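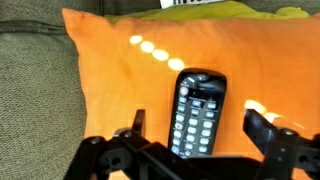 Vultcombe appointed to lead social campaign for Diltotine

Communications agency Vultcombe has been appointed by Diltotine, the online learning service for adults returning to mathematics, to plan and run its social media work across the United Kingdom. The appointment follows a competitive pitch and takes effect in November.

The agency will be responsible for strategy, content and community management. Its first task is a series of short films and illustrated posts under the title Numbers at Home, which will explain everyday subjects such as interest, energy tariffs and probability to people who left school without a qualification in the subject.
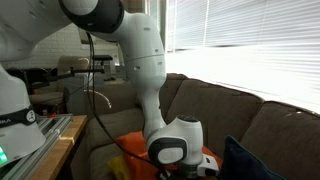
The series will run to 158 posts, each prepared with a teacher and checked before publication. Members of the public will be invited to send in questions, and a selection will be answered in a live session every month.

Clementina Gouveia, Head of Strategy at Vultcombe, said: "Many adults were put off mathematics early and have avoided it ever since. Our research for the pitch included conversations with 400 of them, and most told us they would rather learn in the evening, at their own pace and in plain language. The campaign has been built on what they said."
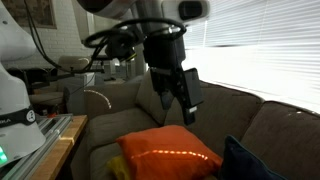 Vultcombe will work with the production company Lobo on the films. Early versions were shown to a panel of learners in Vitstead, and their comments led to slower narration, larger captions and a shorter running time – no film will now last longer than 2 minutes.

Diltotine will offer 1,000 free places on its introductory course to people who join through the campaign. Places will be given in order of application, and no previous study is required.
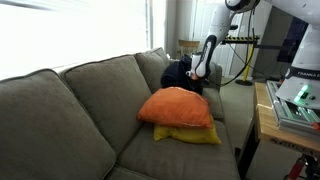 The two companies will publish a joint report on the first phase, covering reach, course enrolment and completion. Its findings will decide the subjects chosen for the second phase, which is expected to include statistics in the news and household budgeting.

ENDS

Media enquiries should be addressed to the Vultcombe press office.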